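NOTA DE PRENSA

Brallari pone a la venta sus jarrones de color y no promete que vayan a cambiarle el salón a nadie

La firma de menaje acompaña el lanzamiento con una guía de flor artificial escrita por una florista que nunca la había recomendado

Stultmont, junio. Brallari presenta este mes Mtshali, una colección de jarrones de vidrio en rojo, transparente y verde. Es la primera vez que la casa vende jarrones junto con tallos de flor artificial, una combinación que en la propia empresa ha tenido más detractores que partidarios y que sale al mercado con 500 juegos y sin fecha de reposición.

La dirección reconoce que el sector lleva años anunciando cada primavera el regreso de la flor artificial. "He leído esa noticia tantas veces que ya no sé de dónde se supone que regresa", declara Snežana Matić, directora de producto de Brallari. "Se vende, eso sí lo sé. Que guste es otra conversación. Nosotros hemos hecho unos jarrones que aguantan bien vacíos, y quien quiera meterles flores, que las meta".

Los modelos no forman un juego en el sentido habitual. El rojo es alto, con nervaduras verticales y cuello estrecho. El transparente, de vidrio tallado, tiene la base abombada y el borde abierto. El verde es ancho por abajo y se afina, facetado, hasta un cuello delgado. Ozan Gezer, responsable del diseño, se resistió a unificar las siluetas pese a que el departamento comercial lo pidió por escrito. "Tres jarrones iguales en tres colores es una carta de pinturas", afirma. Tampoco comparte el argumento de que el color del vidrio "dialogue" con la flor, expresión que figuraba en el primer borrador de esta nota y que se ha retirado a petición suya.

Para los tallos, Brallari ha recurrido a Skudora, proveedor de flor artificial con el que no había trabajado antes. La flor elegida es blanca y pequeña, sobre tallo verde largo y recto. Verna Dunleavy, florista y autora de la guía que acompaña a cada caja, aceptó el encargo con la condición de poder escribir lo que pensara. Su texto empieza así: "Una flor artificial no engaña a nadie a menos de un metro. Conviene decidir el sitio antes que el ramo".

La guía ocupa 6 páginas y se aparta bastante de lo acostumbrado en este tipo de folletos. Dunleavy desaconseja llenar todos los jarrones a la vez. Propone reunir los tallos en uno solo, preferiblemente el de cuello estrecho, que los sujeta mejor, y dejar los demás sin nada. Pide sacar los tallos de la caja y tenderlos sobre la mesa antes de empezar, abrirlos uno a uno y doblar ligeramente los que salgan demasiado tiesos. Sobre el relleno decorativo de piedras o bolas de gel, la autora se limita a una línea: "No".

También hay un apartado sobre el polvo, asunto que la publicidad de la flor artificial suele pasar por alto. La recomendación es limpiar los tallos con un paño apenas húmedo una vez al mes y lavar el vidrio tallado a mano, con un cepillo blando para los relieves. "Dicen que no dan trabajo. Dan menos trabajo que una planta viva y más que no tener nada", escribe.

Tien-fu Shih, jefe de ventas, admite que el tono de la guía le preocupó. Encargó una consulta entre clientes de la tienda de Stultmont, en la que respondieron 654 personas, y prefiere no sacar de ella grandes conclusiones. "Preguntamos si comprarían un jarrón con flores artificiales dentro y muchos contestaron que depende del jarrón. Eso vale para casi todo lo que vendemos", comenta. El jarrón transparente fue el más citado, aunque Shih recuerda que era también el que estaba más cerca de la caja.

Brallari no atribuye a la colección ventajas medioambientales. La empresa señala que un tallo artificial puede durar años si se cuida y que acaba en la basura si no se cuida, y que carece de datos propios para decir cuál de las dos cosas ocurre más. Los jarrones se venden también sueltos, sin tallos, para quien prefiera flor fresca o ninguna.

Las primeras 100 cajas estarán disponibles el viernes en la tienda de Stultmont, a partir de las diez de la mañana. El resto se repartirá entre los puntos de venta habituales. No habrá acto de presentación. Quien quiera ver las piezas antes de comprarlas puede pedir que se las saquen en el mostrador, incluido el jarrón verde, que según Gezer pierde mucho en catálogo.

Sobre Brallari
Brallari diseña y vende vidrio y menaje para el hogar desde Stultmont.

Contacto para medios
Shih-chieh Yang, gabinete de prensa de Brallari. Se facilitan piezas en préstamo para reportajes, con devolución. La guía de Verna Dunleavy puede reproducirse íntegra o en parte, siempre que no se corrija el apartado de las bolas de gel. 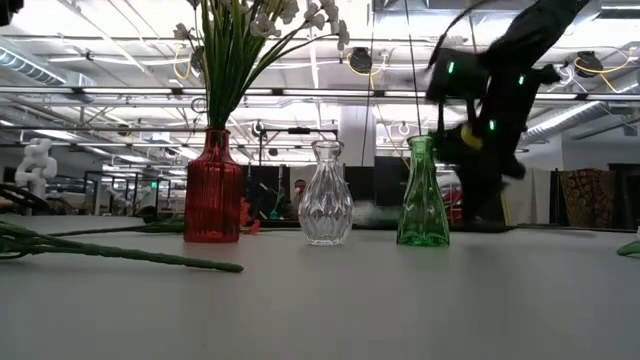
Pág. 6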